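Planning and Budgeting for a Lab Robot
Week 4 notes, Monday section

Okay, so last week we got stuck on Si-woo Joo's question: should a small group buy the arms first or the simulator seats first? I'm firmly on the simulator side (you've probably guessed), and the Irlow plan we're reading does it that way too. Their whole first term is door work in simulation, with no hardware ordered until August.

Look at these before you fill in your own request sheet. All four are simulated.
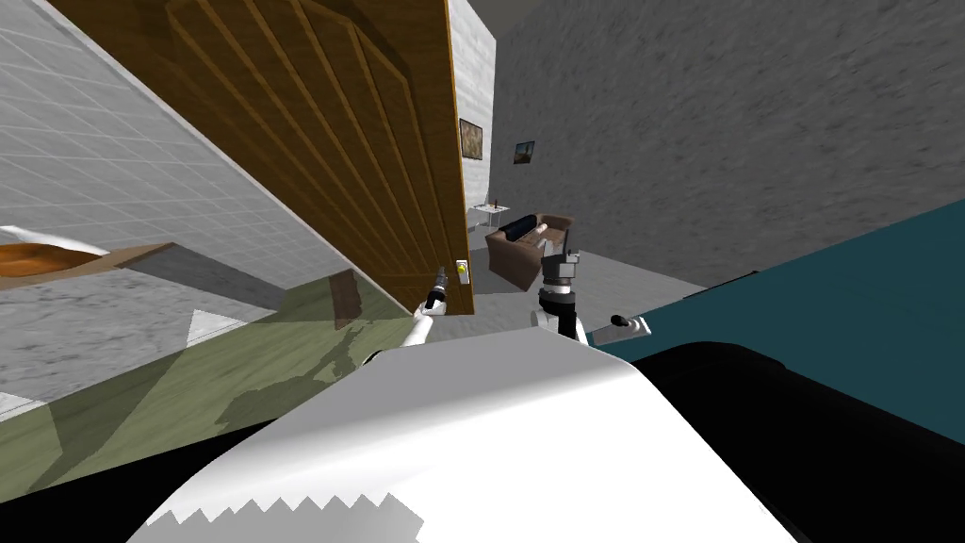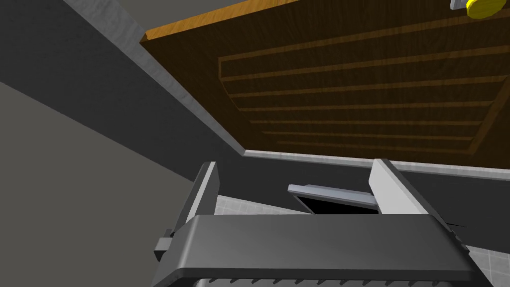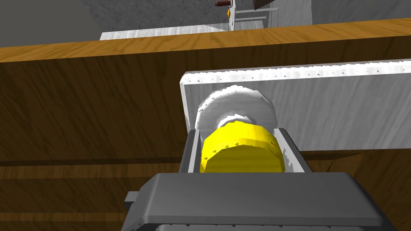
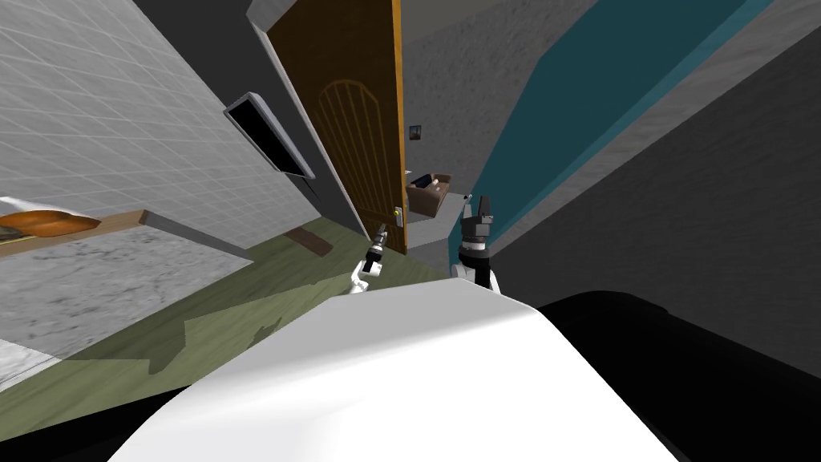 Now the money! Simulator seats in the plan are $300 each, and a spare set of fingers from Drurneo is $516. Put the fingers on their own line, please, and don't hide them under "misc." I've also seen people forget shipping, mounting plates and a decent table, so hold back $1000 for that stuff before you touch anything fun.

One more thing on tasks. Write down which doors and knobs you care about before you ask for a quote. Mal-soon Ko got two very different quotes from Kuvthorpe just by changing the reach she asked for, and she'll bring both on the day we do vendor calls.

For next time: read to page 22 of the plan and bring a one-page draft budget. Pencil is fine.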